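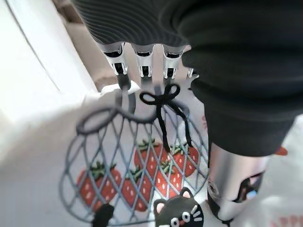
Leen Saliba writes that her white cotton loads come out gray no matter how much detergent goes in, and asks whether a second dose in the rinse would help. It would make the problem worse. Gray cotton is usually a residue problem. Halve the dose, fill the drum no more than three quarters, and run one extra rinse.

Sorting
Separate by weight before color. A duvet cover washed with socks will swallow the socks, and neither gets rinsed properly. Printed cotton goes inside out at a low setting. Check corners and pockets before the lid closes. 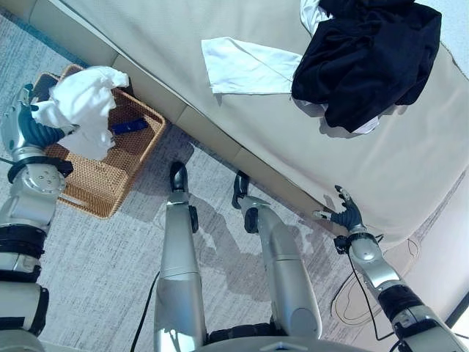

Towels go in a load of their own, at a higher setting than shirts. Skip fabric softener on them, as it coats the loops and cuts absorbency. Half a cup of white vinegar in the softener drawer every fourth load is enough. Never combine vinegar with bleach.

Drying
Shake each piece once before hanging. Leave a hand's width between items on the rack. In our Istcombe laundry room, a full rack in April took 284 minutes with the window shut and 215 with it open on the latch.

Bedding
Strip the bed in the morning and leave the mattress bare for an hour. Rotate the mattress head to foot twice a year. Fold the duvet back from the pillows during the day so that moisture can escape. 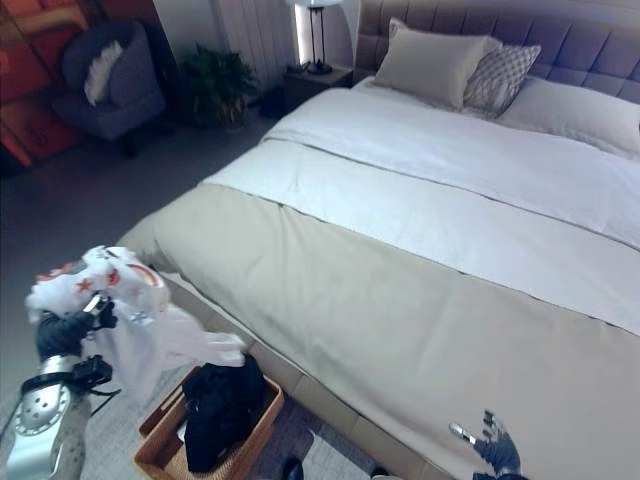
Bed with the duvet folded back near the pillows.

Vacuum a padded headboard along the seams with the brush attachment, top to bottom. Test any upholstery cleaner on the back panel first and let it dry overnight.

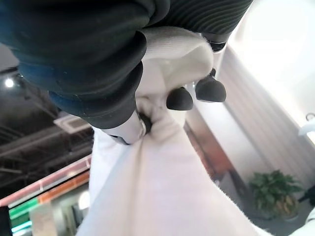

Photo: Bataineh / Skolton Home Pages

Storage
Put linen away only when fully dry. Seams and hems dry last, so test those with the back of the hand. Store sets inside one of their own pillowcases, heaviest at the bottom of the shelf.

Updated Dec 3, 2025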